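Wood Surfaces and Small Objects: Handout 2
Materials in the Home and Classroom, evening course
Tutor: Frøydis Fjeld

What this handout covers

This week we look at tabletops: how to read the grain, what a knot does to a surface, and how a top should be kept when it is used every day for small loose items such as letter cubes, counters and beads. The practical part is at the end. Please read the first three sections before the session, as there won't be time to go through them in class.

1. Reading the grain

Grain is the direction in which the fibres of the tree ran. On a tabletop it nearly always follows the long side, which is the stronger way round for a plank and the easier way to wipe. Fine grain has lines that are close together and thin. Coarse grain has wider bands, and in woods such as oak and ash you can feel open pores with a fingernail.

Colour is a poor guide to species. The same board can be medium brown at one end and much paler at the other, and stain or varnish will change it again. Light from a window also changes wood over the years. Some kinds darken and some fade, and a top that has had a mat or a computer on it for a long time will often show the outline when it is cleared. Write down what you see first and leave the name of the wood until later.

A printed surface can have a very good copy of grain. Look for a pattern that repeats, and look at the edge. In solid wood the lines on the top carry on over the end of the board. In a veneer they stop at the edge or meet a strip of a different piece. If you can't get at the edge, put "wood, type of construction not known" on your sheet. That is an acceptable answer and gets the mark.

2. Knots

A knot is the place where a branch joined the trunk. The fibres had to grow round it, so the lines near a knot bend and close up, and on a flat-cut board they can make long swirls that spread a good way from the centre. Students often mark only the dark middle. Mark the whole area where the lines leave their normal direction.

Knots matter for three reasons in this course. The wood around them is harder in places and takes stain unevenly. A loose knot can leave a hollow that collects dirt. And a strong pattern makes small things harder to see, which we come back to in section 4.

A thin straight line in a top may be a joint between two boards, a scratch or a crack. Run a fingertip across it with your eyes shut. A joint in good order can't be felt at all. A scratch has a slight lip, and a crack will usually catch the nail. Small dark marks can be ink, a pin knot or a burn, and you should try a damp cloth before you write anything down.

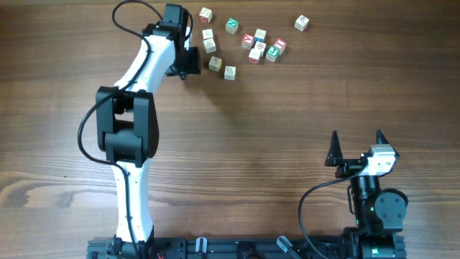

3. Cleaning and daily care

For a varnished or lacquered top, a cloth wrung out in warm water with a drop of washing-up liquid is enough. Wipe along the grain, then dry with a second cloth. Do not leave water standing. Spray polish builds up a film which makes small objects slide about, so keep it off any table used for sorting or spelling work.

An oiled top needs more attention. Wipe it with a barely damp cloth and re-oil when water no longer beads on the surface. Used oil rags can catch fire by themselves, so spread them flat outdoors to dry before they go in the bin.

Grease pencil comes off with a little white spirit on cotton wool. Test it under the table first. Wai-kit Pan tried this in February on the long bench in the store room and it took the shine off, so that bench is now on the list for sanding. Please don't use it for the exercise.

4. Small letter cubes on a wooden top

Letter cubes are used for early reading, word games and memory work with older people. They are also a fair test of a table, as they show up slopes, sticky patches and poor contrast quickly.

Contrast. Brown or cream cubes get lost on brown wood. White faces and strong colours such as red stand out. A pale letter on a coloured face is easy to read from directly above and less so from a low seat, so sit down before you judge it.

Position. A loose group near the centre is better than one at the edge, where cubes get knocked off by sleeves. Leave clear space in front of the person for building the word.

Spacing. Cubes that touch are awkward to pick up for anyone with stiff fingers. Leave at least the width of one cube between them if you are laying them out for someone else.

Orientation. Before a session, decide whether the letters should all face the reader. For young children they should. For word games it doesn't matter, and turning the cubes is part of the task.

Storage. A shallow tray or a drawstring bag will do. Wash plastic cubes in a bowl of soapy water and dry them on a towel. Wipe painted wooden ones and don't soak them.

5. Practical exercise

Work in pairs. Allow 10 minutes for part A and 12 for part B.

Part A. Choose a table and draw the top as a plain rectangle. Show the grain direction with an arrow. Shade any paler or darker areas. Draw round each knot and its swirls. Mark lines, spots and stains, and say beside each one how you tested it.

Part B. Put a set of letter cubes on the plainest part of the top and then on the part with the strongest pattern. Your partner, seated, reads out each letter that is facing up. Note any that were missed or misread, and in which position. Swap and repeat.

Sheets go in the tray marked Clarbridge by the door. Bilal Hakim has the spare cubes and the cloths. If a cube goes missing, tell him before you leave so that the set can be made up again.

Reading for next time

Course reader, page 167 to the end of the chapter, on finishes. Chia-jung Chiu will bring samples of oil, wax and lacquer on the same board, so please have an old shirt or apron with you.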